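Posted March 1, 2020 by Érica Sampaio
Filed under: Minutes and notices / Tea room

Minutes of the tea room users' meeting, Boychuk building

Present: Érica Sampaio (minutes), one person each from Marusitz, Ement and Grulura, and the building office. Apologies were received from the upstairs tenants.

1. Minutes of the last meeting

Agreed with one correction. Item 4 should have read "saucers", where it said "sources". The action on the dripping tap was carried forward. The office has had a price and is waiting for a second one.

2. Cups

The office reported that 192 cups are on the stock list. The list mixes those bought for the building with those that tenants brought in, and it was agreed to separate the two before anything else is ordered. Ement asked whether their own cups could be kept on a shelf of their own. There was no objection provided the shelf is labelled.

Grulura raised the question of cups being left on the long tables after use. The present notice asks people to take them back to the tea room, but it is pinned behind the door and can't be read when the door is open. The office will move it.
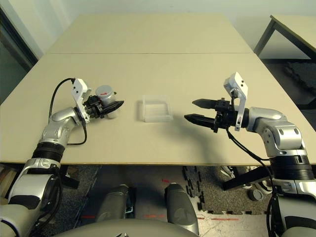 Marusitz asked for the disposable cups to be stopped altogether. The last order was for 1,000 and a good part of it is still in the store cupboard. After some discussion it was agreed to use up what is there and not to reorder before July. Érica to put this on the notice as well, so that people don't go looking for more.

3. Trays and boxes

The meeting looked at whether the shallow clear plastic containers should stay on the tables or go back to the cupboard each evening. Ement finds them handy for teaspoons and sugar sachets. The office said they get knocked and end up on the floor, and that they scratch if they are stacked without a cloth between them. Two were thrown out last month with split corners.

Agreed: one container per table during the day, all of them back in the cupboard at closing. They are to be washed by hand and dried before stacking. Grulura asked for lids. The office will find out whether lids are sold separately for this size. 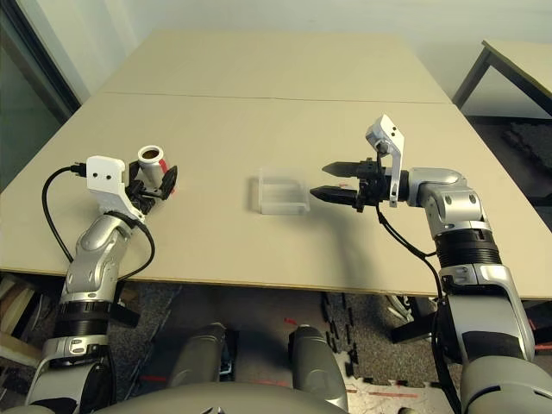

Item 3: clear plastic box and small white cup with a red stripe, on the long table.

4. Tables

The two boards that make up the long table have drifted apart before and crumbs get into the join. The office will check the fixings underneath and push the boards up together again. Until then, please don't drag the table by one end. It needs a person at each end to move it.

Marusitz reported rings on a table top after the last open afternoon. These came off with warm water and a little washing-up liquid. The cream cleaner under the sink shouldn't be used on the tables, as it leaves a dull patch. Ement asked for mats. The meeting was in favour of trying 3 packs first and seeing whether people use them. Grulura will buy these and send the receipt to the office. 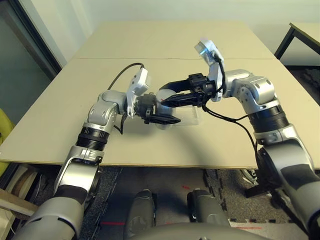
Washing up was taken under the same item. Clear cups go on the top rack of the dishwasher only. A number of them have come out cloudy and it was thought that the salt had run low. The office will refill it and run the machine empty once before the next full load. Anything with a crack in the rim should go straight in the bin and be crossed off the stock list, which hangs on the inside of the cupboard door.

5. Any other business

Tea towels: the bag for used ones is full. Ement will take them this time and Marusitz next time.

Fridge: unlabelled food will be cleared at the end of the month. The office will send an email round before this is done.

Milk: Grulura pointed out that two tenants are both ordering it. To be sorted out between them and reported back.

Actions

Office: split the stock list, move the notice, ask about lids, check the table fixings, refill the dishwasher salt, second price for the tap.
Érica: new wording for the notice.
Grulura: table mats, milk order with Ement.
Ement: tea towels.

The date of the next meeting will be sent round by the office.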